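What the second arm costs us

Posted in February by Joyce Koech

The quote from Frade came to £1,099 for the second arm, before cables. I had put aside less.

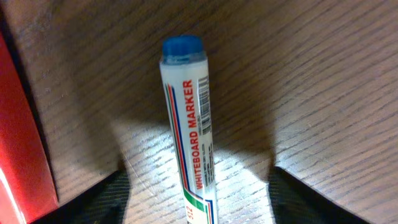 Spare finger pads are £19 a set and I want two sets — they go on the list before anything else. Tibor Vida thinks one will do.
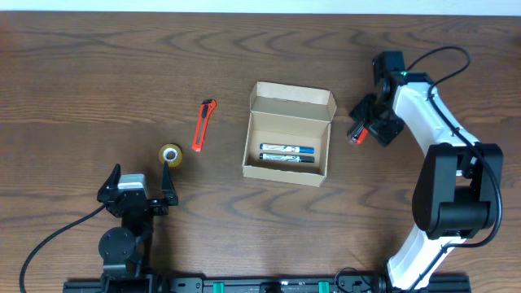 Would I buy both arms together next time?
I would, to pay for delivery once. It was £47.

Recent posts
Clamps and rails
A day in Prirnport

© Joyce Koech | Back to top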